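How I Fixed Up a Blue-Topped Table With a Wood Border

I've had this on my list since April and finally got it done over a couple of evenings. Our craft table had one of those tops that collects everything: glue rings, marker, the ghost of a pizza box. The border was in good shape though, nice light-brown wood, so I didn't want to paint the whole thing and lose it. What I wanted was a fresh light-blue middle with the wood left showing all the way around.

If you've got a plain rectangular table and some patience with tape, you can do this. I am not a careful painter (ask my baseboards) and mine came out fine!

What I used

Light-blue satin enamel. Mine was Omell, the shade is number 773 on their card. It looks almost gray in the can, don't panic.
Moster bonding primer, the small can
Painter's tape, the good kind
Sandpaper in 100 grit and something finer, I had 220
A 4-inch foam roller and a little angled brush
Clear water-based topcoat
Wipe-on oil for the wood
Rags, a tray, a putty knife

I spent $33 on the stuff I didn't already own, mostly the enamel.

Step 1: Clean it like you mean it

Dish soap and warm water first, then a wipe with denatured alcohol (window open, please). Get into the seam where the middle meets the border. Mine was packed with glitter and I went at it with a toothpick for longer than I'd like to admit. Let the whole thing dry overnight.

Step 2: Sand the middle, leave the wood alone

Run the 100 grit over the center only. You aren't trying to get through the old finish, you just want it dull all over. I kept a strip of tape on the border while I did this and still managed to nick one corner, so maybe use two layers. Vacuum, then wipe with a damp rag.

Step 3: Tape again, fresh

Pull the sanding tape and put down new. Press the inside edge down hard with the putty knife. My trick is to brush a thin line of clear topcoat along the tape edge before any color goes on. It seals the little gaps, so whatever bleeds under is clear. I learned that on the Mesberg shelf I painted last year, which has a wobbly blue line on it forever.

Step 4: Prime and paint

One coat of primer, rolled on thin. When it's dry, a quick pass with the finer paper. Then 2 coats of color, four hours apart. Roll the long way, finish each coat with very light strokes in one direction, and walk away. I always want to fix a spot when it's half dry and it always makes it worse.

Pull the tape while the last coat is still a bit soft, slowly, folded back on itself.

Step 5: Topcoat and oil

Give the blue a day and then do the clear coat, three thin layers. The border gets a rub of oil once all that has dried. Wipe off every bit of extra and lay the rags out flat outside to dry, don't ball them up in the trash, they can catch fire.

Step 6: Check the color with something white on it

A pale blue changes a lot depending on what's near it, so set something white down and look at the two together. White against the blue and the light-brown border is the combination I like best, and you also get a good look at how shadows land on the surface.
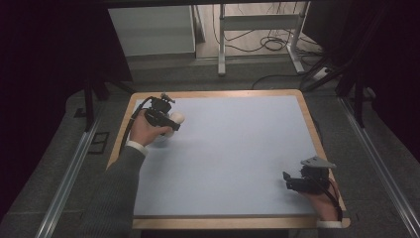
Step 7: Leave it alone for a while

Dry to the touch is a long way from cured. I gave my table a full week with nothing heavy on it, and no tablecloth either, because cloth can stick and leave a weave pattern. After that it was back to glue guns and homework.

A couple of extras

For touch-ups, save some paint in a baby food jar and write the number on the lid.

If your table is the Yeoh folding one, take the top off the legs before you start. Four screws and you can work flat on sawhorses, so much easier on the back.

I'm doing the matching bench next, starting Thursday if the rain holds off. Same blue, I think, unless I chicken out and go green.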